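Awake before the alarm again, which in December I count as an achievement. It was still fully dark and the kitchen window was fogged along the bottom, and I stood there in my socks waiting for the kettle and thinking about hot chocolate. Proper hot chocolate, made in a pan. I've been thinking about it for most of a week now and I can finally write down that I have got it right!

I should go back a bit. At the start of the month I said in here that I wanted one winter project that didn't involve a screen or a paintbrush, and then I forgot I'd said it. Then came the Plullville market, the one in the old bus garage, where I went for wreath wire and came home with no wreath wire and a 100 gram bar of dark chocolate from the Zamani stall. It cost more than my lunch. I ate two squares on the bus and put it back in my bag and then took it out again. It tastes like raisins and toast and something a little sour, like the skin on a plum. I had no idea chocolate could be sour on purpose and still be that good.

So the project is drinking chocolate. I've read everything the library had (not a lot, one book with the pages stuck together at the custard chapter) and then I started cooking.

Batch one was a mess. I dropped the chocolate into boiling milk in big lumps and walked off to find a spoon, and when I came back there was a brown crust on the bottom of the pan and pale milk on top. I drank it anyway. Batch two I grated the chocolate on the fine side of the grater, got it all over my sleeves, and it melted so fast I laughed out loud. But it was thin. Nice, but thin, like something you'd be handed at a school skating party.

Today I tried it with water first. You warm a small splash of water, take it off the heat, stir in the grated chocolate until it goes thick and shiny like paint, and only then add the milk, a bit at a time, whisking like mad. Then back on the heat, low, and you keep whisking. The smell! It went all the way up the stairs. A pinch of salt at the end, no sugar at all, and then you leave it alone for a few minutes so it thickens. I poured it into the little green cup with the chip and drank it standing at the counter and it was thick and dark and it had the plum in it. I made another one straight after.

The cup matters, by the way. I tried it in the big soup mug too and it went cold and gloopy before I was halfway down, and the smell sort of wandered off. Small and thick-walled is best. I warm it with water from the kettle first and tip that out at the last second. I now look at cups wherever I go, I can't help it, I've turned into a person who picks up cups in stores and feels the rim with her thumb.

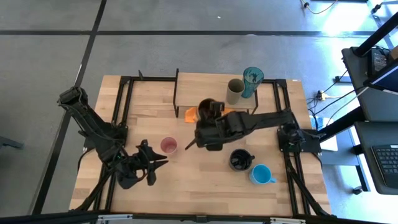
My sister thinks I'm being far too strict about all of it, and told me over the phone that cocoa powder and a microwave did us perfectly well for our whole childhood, and that a cup is a cup. She also said that if I turn up at the holidays with a grater in my suitcase she's going to hide it. I said I'd be bringing the grater and the whisk. She asked if there would be marshmallows and I said no and there was a long silence, and then she said she would be bringing her own.

I've thought about the marshmallow question all afternoon and I'm softening. They'd be wrong on the thick one, it's so rich already. But I could do a milkier batch for her and the kids, with a spoonful of brown sugar and some cinnamon, and let them pile on whatever they like. I remember ours at home, the tin with the dented lid, and Mom tapping the spoon on the edge of the pan. It was always too hot and I always burned my tongue. I'd drink that one again too.

After lunch I walked over to Nivergate in the cold to see if the grocery there had whole milk in glass bottles. They did! I took the 43 bus back with the bottles wrapped in my scarf, so my neck froze, and there was a little boy across from me who kept blowing on the window and drawing fish. It had started to snow in that half-hearted way where you can't tell unless you look at a streetlight. I love that. I got off a stop early just to walk in it.

Then there was the Gindness tin, which I'd had at the back of the cupboard since last winter and felt guilty about. It's a ready-made flake, and I made it up exactly the way I made the Zamani, water first and everything. Much better than I remembered! Sweeter, rounder, more like a candy bar. I think last year I just made it badly. I might try the two mixed together tomorrow, mostly the dark one with a bit of the flake for sweetness, and see if that's the one for my sister.

Things to remember: grate it cold, straight out of the pantry by the back door. Small pan. Whisk right into the corners. Don't answer the phone. Orange peel in the milk while it's warming, but take it out before the chocolate goes anywhere near it (I forgot once and spent ages fishing bits out with a fork).

The bar is nearly gone, there's one row left, and the market is back before the holidays so I've put some money in the blue envelope for it. And wreath wire. I must get the wire this time, the branches are dropping needles all over the porch.

It's past ten and I shouldn't have had a third cup, I'm wide awake and my feet are warm and the snow is finally sticking on the shed roof. I'm going to wash the pan before it sets and then read until I'm sleepy.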